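About Us

Weltdale is a packing and small storage company. We pack up stuff, we label it, we keep it or we send it on. Been at it 14 years this February. Started with a single rented unit and 2 folding tables, now at 1215 Nidier Road, ground floor, use the side door please, the front one sticks.

What we do
Mostly small goods. Spare parts, craft supplies, desk clear-outs, sample kits, the contents of that one drawer. If it fits in a box you can carry under an arm, it's probably for us. Pianos, no. Sofas, no. Try the movers across the street, they're nice.

How it goes
You drop off or we pick up. Everything comes out onto a table first. We sort it, write the list, you get a copy by email. Then boxes. Open tops for anything you'll want back in a week or so, lidded for the rest. Labels on the short side, always the short side, we've argued about this enough.

Tables get cleared and wiped between orders. One customer's things at a time, no mixing. It's slower and we get asked about it alot, but that's how it stays.

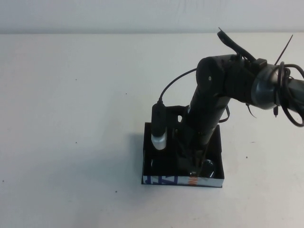

Small open-top box, white table.

Boxes
We like the small ones. Big boxes get overfilled and then the bottom goes. Our regular supply comes from Reltico in three sizes, and we reuse them untill the corners give out. Bring your own if you have them, we take a little off the bill. No banana boxes, the holes in the bottom lose screws.

Padding is paper. We quit foam peanuts a while back and are still finding them behind the shelves.

Storage
Shelves are the tall Engström kind, bolted to the wall, bottom row kept empty in case of water (it happened once, the hallway only, nothing of anyone's got wet). We have room for roughly 912 small boxes. Dry, locked at night. Not heated much, so no candles or houseplants or paint.

Want something back? Call before noon and it's at the counter same day. After noon, next morning.

Who we work for
Repair shops, a couple of schools, people between apartments, one choir with a lot of sheet music. No minimum order. Single box is fine.

Hours
Weekdays 8 to 5. Saturday mornings by appointment. Closed Tue 9 September for shelf count, phones off too, leave a message and we'll get back to you the day after.

Prices are on the Prices page. Pickup area map is being redone, call if you're not sure you're in it.

Parking out back, two spots, the one by the fence is tight.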